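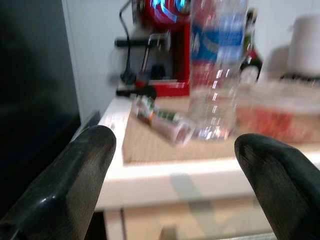

## 4. 共用飲料コーナーにおける台上の物品配置

### 4.1 対象と記録の単位

本節では、飲料コーナーの天板に置かれた物品を、姿勢、位置、敷物との関係という三つの面から整理する。前節で扱った収納内部の物品は含めない。引き出しや棚に入れられた物品は、置いた者が意図して場所を選んでいることが多いのに対し、天板の上の物品には、片付ける途中のもの、次の使用に備えて出してあるもの、置いたまま忘れられたものが混在する。両者を同じ表で扱うと、天板に特有の傾向が読み取りにくくなるためである。

調査対象は、SkasthorpeおよびBrullhamの両地区にある小規模事業所と集合住宅の共用室から選んだ40か所のコーナーである。いずれも専任の管理者を置かず、利用者が各自で片付けることになっている。飲料機器が少なくとも一台あり、天板の一部が物品の仮置きに使われていることを選定の条件とした。流し台と天板が一体になった場所は、水回りの作業の影響が大きいため除いた。

記録は300回分あり、そこに含まれる物品の延べ数は2,198点である。同じ物品が複数回の記録に現れた場合は、その都度一点として数えた。たとえば、同じ砂糖の容器が続けて記録されていれば、記録の数だけ加算される。物品の種類の多さを示す数字ではない点に注意されたい。

一点の物品とは、他の物を動かさずに単独で持ち上げられるものをいう。ふた付きの容器は、ふたが閉まっていれば一点、ふたが外れて横に置かれていれば二点とする。箱に入ったティーバッグは箱ごと一点とし、箱の外に出ている袋はそれぞれ一点とした。紙ナプキンの束は、崩れていなければ一点である。この扱いは予備調査の段階でKaracaが作成した基準に従っている。

### 4.2 天板の区分

天板は、縁、敷物、奥の3区分に分けた。縁は、天板の外周と敷物の間に残る帯状の部分を指す。敷物は、布、樹脂、紙、植物繊維など素材を問わず、天板の上に敷かれた平たいものの範囲とする。奥は、飲料機器の前面より後方の範囲である。機器が敷物の上に載っている場合、機器の前面より後ろにある敷物は、奥として扱った。

敷物のないコーナーについては、縁の区分を設けず、機器より手前をまとめて一つの範囲とした。このため、縁に関する以下の記述は敷物のあるコーナーだけに当てはまる。

区分の境目にまたがる物品は、底面の広いほうが接している区分に入れた。取っ手や注ぎ口が境目を越えていても考慮しない。ケーブルは物品に含めないが、ケーブルによって置ける場所が狭められている場合は備考欄に書き留めた。

敷物の寸法は、天板より一回り小さいものが多かった。利用者への聞き取りでは、敷物は天板に合わせて買われたものとは限らず、以前の家具で使っていたものをそのまま移した例や、荷物の緩衝材を切って使っている例も聞かれた。天板からはみ出す大きさの敷物は、前縁で折れ曲がって引っ掛かりやすいため、置かれてもまもなく外されるか、切り詰められるようである。結果として、天板の前と横に下地が見えているコーナーが目立つ。図1のコーナーもこれに当たり、白い天板に黄褐色の敷物が縁から少し控えて敷かれ、手前と左に白い面が帯状に残っている。

### 4.3 姿勢の分類

物品の姿勢は、立位、横位、傾斜の三つに分けた。立位は、その物品が通常載せられる面を下にしている状態である。横位は、側面が台に接している状態、傾斜は、他の物品や壁にもたれている状態をいう。皿や袋のように、どの面を下にしても置き方の違いがはっきりしないものには姿勢を割り当てず、集計から外した。

円筒形の容器は、姿勢の判定がもっとも容易な物品であり、同時に横位になったときの影響がもっとも大きい物品でもある。側面を下にした円筒は、軸と直交する向きに動きやすい。台がわずかに傾いていれば縁まで移動し、床に落ちることもある。図1では、キャップの付いた小さな円筒形の容器が敷物の上で横位となり、そのすぐ右に透明な飲料ボトルが立っている。本分類では、前者を敷物・横位、後者を敷物・立位として記録する。容器の軸は天板の前縁に対して斜めであり、後述する向きの区分では斜向に当たる。

横位の円筒については、軸の向きを三通りに分けた。前縁にほぼ沿うものを平行、前縁に対してほぼ直角のものを直交、そのどちらとも言えないものを斜向とする。角度の測定は行わず、記録者が天板の前に立って判断した。記録者の間で判断が分かれた場合は斜向に含めた。

向きを記録に加えたのは、Mustonenの提案による。予備調査の記録票には姿勢の欄しかなく、意図して寝かせた容器と倒れた容器が区別されないまま同じ欄に入っていた。向きを加えても両者を確実に見分けられるわけではないが、同じコーナーの記録を続けて見るときの手掛かりにはなる。平行に寝かされた容器は、次の記録でも似た位置に平行のまま残っていることが多かった。斜向の容器は次の記録までに場所か向きが変わっていることが多く、片付けの途中にあった可能性がある。ただし、記録の間に誰がどのように触れたかは確認していない。

### 4.4 物品の大きさと置かれる場所

背の高い物品は、奥または敷物の後方に置かれる傾向が見られた。手前に置くと奥の物に手が届きにくくなり、袖が触れて倒れやすいという理由が、複数の利用者から挙げられている。もっとも、飲みかけの飲料ボトルはこの傾向に従わない。個人の持ち物は共用の物品より手前に置かれやすく、場所も定まらない。机に戻る前に一時的に置いたものが、そのまま次の利用者の目の前に残るという経過を、聞き取りでたびたび耳にした。

小さな物品は、背の高い物品のそばに集まりやすい。敷物の上に何もない場所が残っていても、新しく置かれる小物は、既にある物の横に置かれることが多い。Manolakisはこれを「寄せ置き」と呼び、置く者が空いた面を探すより先に、物が置かれている場所を置き場と見なしていると解釈している。筆者らもおおむねこの解釈に従うが、飲料機器の前では別の事情も考えられる。機器の前はカップを出し入れするために空けておく必要があり、小物は自然にその脇へ退けられる。寄せ置きに見える配置のうち、どれだけがこの退避によるものかは、今回の記録からは分けられない。

飲料機器そのものの位置は、ほとんどのコーナーで調査期間を通じて変わらなかった。例外はRallineの事務所で、7月に機器の買い替えがあり、新しい機器の幅が合わずに天板の反対側へ移されている。移設の後、それまで機器の左にあった砂糖と撹拌棒は、右に移されず元の場所に残った。利用者は、機器でカップを受け取ってから天板の端まで歩き、また戻ることになる。担当者のKemppainenに後日尋ねたところ、不便だという声はあったものの、動かしてよいかどうか分からず、しばらくそのままだったという。

この例からは、小物の場所が機器との距離だけで決まっているのではないことがうかがえる。いったん場所が定まると、元の理由がなくなった後も使われ続ける。敷物も同じような働きをしている可能性がある。前項の移設でも敷物は動かされず、機器のない側に敷かれたままになり、その上に小物が載り続けた。

### 4.5 敷物の役割

敷物の用途を利用者に尋ねると、天板の傷を防ぐため、こぼれた飲料を受けるため、機器の振動音を抑えるため、という答えが返ってくる。置き場所の目印として敷いているという答えはほとんどなかった。しかし記録の上では、敷物の有無によって配置の様子がかなり異なる。

敷物のあるコーナーでは、共用の小物は敷物の内側に収まり、縁にはみ出しているものは少ない。縁に置かれるのは、使用済みのスプーン、丸めた紙、開けた後の小袋など、捨てるか洗うかする前の物が中心である。敷物のないコーナーでは、こうした物が共用の小物と混ざって置かれる。使用前と使用後のスプーンが隣り合って並び、どちらか分からないので両方洗ったという話も聞いた。

敷物の表面の質も無視できない。目の粗い敷物や表面に凹凸のある敷物の上では、横位の円筒が動きにくい。平滑な樹脂の敷物では、軽く触れただけで転がる。一方、凹凸のある敷物では、底の小さい背の高い容器が安定しない。凹凸の山に底の一部だけが載り、わずかに傾いて立つことがある。目の粗い敷物を使うコーナーで、調味料の小瓶だけを受け皿に載せている例があったが、聞き取りによればこの不安定さへの対処であった。

汚れの見えやすさも配置に関わる。白い天板ではコーヒーの輪じみが目立ち、利用者がその都度拭く。褐色系の敷物では同じ汚れが目立たず、拭き取られるまでに時間がかかる。Hsuehは清掃の記録を調べ、敷物の下の拭き掃除が、敷物の上よりもさらに間隔を空けて行われていることを報告した。上に載った物をすべて下ろさなければ敷物を持ち上げられず、作業を始めた者が途中で別の用事に移ると、下ろした物が縁や隣の机に残される。調査期間中の記録にも、物品がそろって縁に寄せられ、敷物の上がほぼ空になっている回が含まれていた。これらの回は除外せず、備考欄に作業中と付記して集計に入れてある。

### 4.6 横位の物品が残る理由

横位の容器が起こされずに残る経過について、聞き取りで得られた説明を整理しておく。

一つは、容器の側に原因がある場合である。底が丸い、中身が減って軽い、ふたのほうが底より広いといった容器は、立てても倒れやすく、利用者は何度か起こした後に寝かせて置くようになる。Lindqvistの休憩室では、残りの少なくなった甘味料の筒が横位で置かれ、新しい筒に替わると立位に戻った。

もう一つは、置く場所の側に原因がある場合で、上に棚や吊り戸があって背の高い物を立てられない、あるいは後ろの物が見えなくなるので寝かせておく、という説明がこれに当たる。この場合、容器の種類が替わっても同じ場所では横位が続く。

このほか、単に誰も起こさなかったという場合がある。共用の場所では、倒れている物が自分の持ち物でないとき、触れてよいかどうかをためらう利用者が少なくない。中身の分からない容器ではとくにその傾向が強い。ラベルが下を向いて読めないために手を出さなかった、という回答もあった。反対に、飲料ボトルのように中身が外から見え、倒れると漏れるおそれのある物は、持ち主でなくても早めに起こされる。

これら三つの場合は排他的ではなく、一つの容器について利用者ごとに異なる説明が返ってくることもあった。したがって、個々の記録に原因を割り当てることは行っていない。図1の円筒形容器についても、記録したのは姿勢と位置、軸の向きだけであり、中身や、横位になった経緯は分類に用いていない。

### 4.7 記録上の制約

記録票では、物品の色や銘柄を原則として扱わない。隣り合う似た容器を区別するために書き留める必要がある場合に限り、備考欄を用いた。そのため、色の似た容器が取り違えられやすいかどうか、といった問いには答えられない。飲料機器の色についても同様である。図1には赤い機器が奥に見えるが、機器の色が周囲の配置に及ぼす影響は検討していない。

物品の重なりも問題として残った。背の高いボトルの陰になった小物は、記録者が立つ位置によって見落とされる。透明なボトルであれば後ろの物の色がうっすら分かることもあるが、輪郭まで判断できるとは限らない。記録者には、天板の正面に加えて左右からも見るように指示した。ただし、片側が壁に接しているコーナーでは、壁側からの確認ができなかった。

延べ数の2,198点には、短時間だけ置かれた個人の持ち物も含まれている。これらを除くべきかどうかは、共著者の間でも意見が分かれた。Karacaは共用の物品に限った集計を主張し、Mustonenは、個人の物があるときとないときで共用の物の位置がずれることを理由に、含めるべきだとした。本稿では含める立場を取り、記録票に持ち主の区分を残すにとどめた。持ち主が不明の物品はかなりの割合に上り、区分の欄が空白になっているものも多い。

次節では、同じ区分を用いて、片付けの前後における物品の移動を検討する。対象は、片付けの開始と終了の両方に記録者が立ち会えた回に限る。縁に一時的に移された物品が元の区分に戻るかどうかを中心に述べ、引き出しに収められた物品については前節の収納区分に引き継ぐ。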